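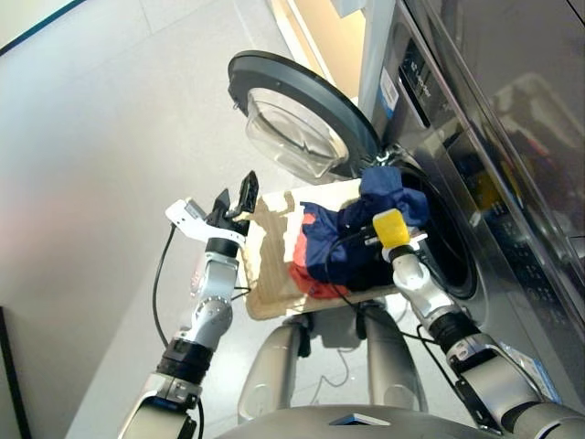 Textiles and Care, Unit 9: Fibers, Water and Heat

Welcome back! Last week we looked at how yarn is spun, and now we get to the fun part, what happens when all that yarn meets water. Please read the Prendale chapter on fiber structure before Monday (the diagrams are terrific, so don't skip them).

Start with cotton. It soaks up water happily and is stronger wet than dry, and that still amazes me every time I teach it! Wool goes the other way. It loses strength in water, and its tiny scales hook together when you rub it. Add heat and you get felt, wonderful for a hat and terrible for a sweater.

Polyester hardly absorbs water at all, so it dries fast, but it does love to hang on to oily stains. Blends sit somewhere in between. Always wash for the fussiest fiber on the label.
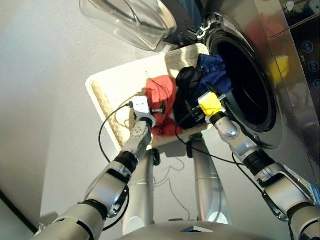 Clothing in a woven basket beside a front-loading washer.

Front loaders lift the clothes and let them drop through a small amount of water. Top loaders with a center post twist and rub them, which is harder on seams. Keep that in mind when you compare your swatches.

Lab work
Each pair gets 2 swatches from the Tirkel sample book, one wool and one cotton. Measure both sides, wash, dry flat, measure again. Shrinkage is the change in length divided by the starting length, times 100. Bring a ruler marked in millimeters, and try stretching the damp wool a little before you lay it out. You'll feel the difference right away!

Reading for next time: Prendale, page 78 to the end of the chapter on dyes.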